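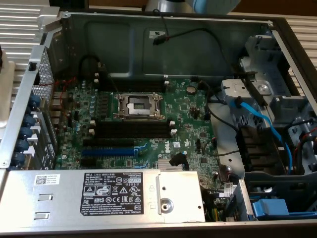
Putting things in is the hard part, and taking them out is almost free, according to Wiesława Urbańczyk, and once you've got that into your head the whole Faltano method pretty much explains itself.

I wish I'd had it in my head on the drive to Stornham. I'd read the paper twice (fine, one and a half times) and I still walked into the Oprea lab thinking I was going to see a robot build a computer. What they have is odder than that, and I liked it a lot more. They have a robot that takes a computer apart, very gently, and learns how to build one by watching itself backward.

Think about the last time you pushed a memory stick into a desktop. You wiggled it. You felt for the notch, you leaned on one end, you leaned on the other, and you probably said a bad word before the click. Now try to write those wiggles down as instructions for a machine. People have been trying for ages! The usual way around it is to have a person steer the arm by remote control, over and over, and let the software copy the person. It works, but it's slow, and the person gets tired and starts cutting corners, and then the robot learns the corners too.

Faltano starts at the other end. Somebody seats the part by hand, properly, the way it should sit in the finished machine. Then the gripper takes hold and eases it out along a slightly different path each time, with the cameras and the force sensors running. Play the recording backward and you've got an insertion that ends in exactly the right place.

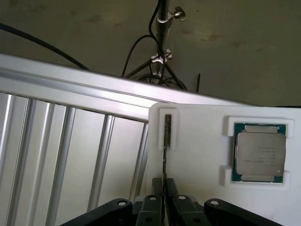
Except you don't, quite, and that's where the real research comes in. Friction doesn't run backward. A part sliding out of a tight slot drags one way, and going in it drags the other, so a reversed recording has all the right positions and all the wrong forces. Cornel Vasiliu spent most of a winter on this. His fix was to throw the forces away at first, keep the path, and then give the robot 30 real tries per part to work out how hard to push. Thirty! I've needed more than that to park.

The numbers they got were good enough that Cornel made a colleague rerun them. The group collected over 800 removals, which sounds like a lot until you hear that the arm did most of them by itself in the evenings. On foam slots, which forgive nearly everything, the reversed paths worked fine with no extra practice. On memory slots, the remote-control version made it 17 times out of 40. Faltano, with its practice tries, made it 36 times out of 40. Same arm, same parts, same two kinds of camera, one fixed and one riding on the wrist.

I asked why bother with the wrist one, and got a pretty long answer over a pretty bad sandwich. The short form is that the fixed camera knows where the computer is and the wrist camera knows where the fingers are, and for most of the trip in you want the first one. Close to the board the arm itself starts blocking the outside view, so the method leans more and more on the wrist. They didn't program that switch. It came out of the training, and Wiesława is still a little suspicious of it. 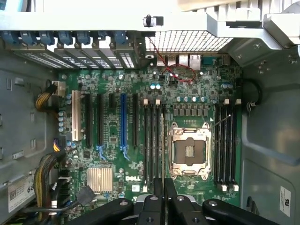 Processors are the next rung up, and the paper is careful about them. A memory stick wants a good firm shove. A processor wants no shove at all – it should be lowered, flat, and left alone, and the metal frame does the pressing afterward. So the one skill the robot has gotten really good at, finding the right push, is the one it needs to forget. Cornel's idea is a ceiling on force that changes with the part, set from the removal recordings. If it came out with almost no pull, it goes in with almost no push. Simple enough that I understood it the first time, so I'm rooting for it.

There are things it can't do. Some parts don't come out the way they went in, and anything with a latch is a headache, because the latch has to move first and the backward recording wants it to move last, or the other way around (I lost the thread, and my notes just say "LATCH" with a box around it). Cables are hopeless for now. A cable never takes the same shape twice, so reversing one gets you nowhere in particular.

I stayed until the arm was set going on its evening shift. It's slower than you'd expect, and I found I was holding my breath anyway. The group hopes to have processor results by October. 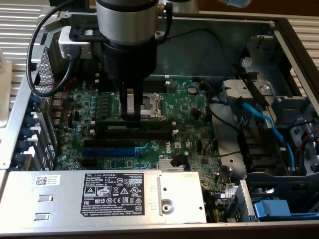

Fingers over the socket: the gripper at work inside the Dell tower.

READER COMMENTS (3)

Gwion Edwards
Nice piece. Does the 36 out of 40 hold if you swap in a different motherboard, or is it only the one they trained on? That's usually where these things fall over.

Luminița Ursu
I fix office PCs in Lolcombe and I'd love a robot that only does the taking out. Half my Friday is old memory that won't budge.

Ibrahim Ojo
Gwion, the paper has a short section on that near the back. One other board, and the score drops, but it gets most of it back after another round of practice tries.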